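Wednesday Is Gripper Day: How We Keep the Handheld Pair in Shape 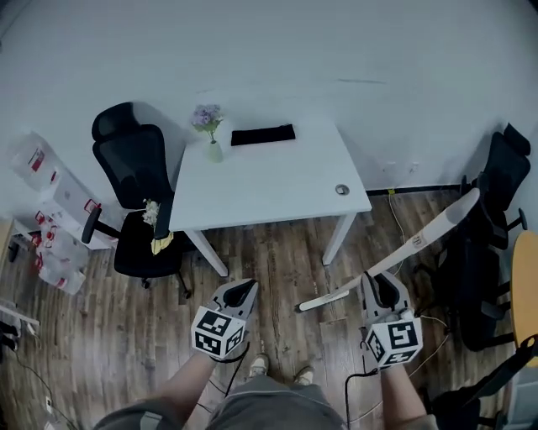 What the pair does all week

If you have walked past the small room at Nuvberg and seen one of us in shorts and sneakers, arms out, working away with a gripper in each hand, you have seen my favorite job in the building! The handheld pair is how we show the Pranness arm what a room chore looks like. One person holds a gripper in each hand and does the chore with them, start to finish, and the recordings go over to Brian Wanyama's group for training. We passed 3,000 of those recordings in June, and the count from the small room alone was 1,043, more than any other room we use.

All of that work is hard on the hardware. Long-handled things are the worst. A stick or a pole wants to twist in the jaws, and every twist goes straight into the pads and the jaw pivot. So the pair now gets a proper going-over every Wednesday at 9, before the first session, and I want to share how we do it because several of you have asked (and because I could talk about it all day).

Marker cubes first

Each gripper carries a white cube with black-and-white square patterns on its faces, and the tracking lives or dies by those cubes. We start there. Wipe every face with a dry lint-free cloth. Please, no spray. We lost a set of labels that way in the spring, when the corners lifted and the left hand started reading a few degrees off for most of a day before anyone caught it.

Then take hold of the cube and try to rock it. You should feel nothing at all. If it moves even a hair, snug the mount screw, and rerun the two-pose check from the laptop. The check takes a couple of minutes and prints a number for each hand. Write both in the blue log, even when they're good. Brian reads the log! He spotted a slow drift on the right hand last month just from the handwriting in that column.

Jaws and pads

Open and close each jaw slowly with your ear near it. A healthy one is close to silent. A dry one ticks, and once you have heard the tick you will never miss it again. One drop of the Sotiropoulos light oil on the pivot, work it through a few strokes, wipe off whatever comes out. Keep the oil away from the pads, or the next person to pick up a pole will be chasing it across the floor.

Pads come off with the small hex key. Look at the inner edge, where the wear starts, and swap both pads on a gripper together. The new Clirka pads are a bit stiffer than the old ones and I like them a lot. They hold a narrow handle at an angle without that slow creep we used to get. Give them a few practice grabs before recording, though, as they feel slippery straight out of the bag.

Cables

Each gripper has its black cable, and cables are where most of our lost sessions come from. Run your fingers down the full length and feel for flat spots. Check the strain relief where the cable leaves the body. Then pick up both grippers and reach: high, low, all the way across yourself. If either cable goes tight at any point, give it more slack now, and look down at where it ends up relative to your feet and the chair casters. A caster rolling over a cable makes a flat spot in no time.

The power strip on the floor gets a look too. Plugs fully seated, nothing half out.

Where we stand

We had 11 dropped sessions in the month before we started doing this weekly, and 9 of them traced back to a cable or a loose cube. I don't have the new month's count yet, but the log looks wonderful so far, and the whole check fits in the time it takes the coffee to brew downstairs.

Spare pads and hex keys are in the top drawer of the parts cabinet. The oil is one shelf down. If you'd like to learn the routine, come by at 9 and I'll hand you the left gripper. Wear shoes you can stand in for a while.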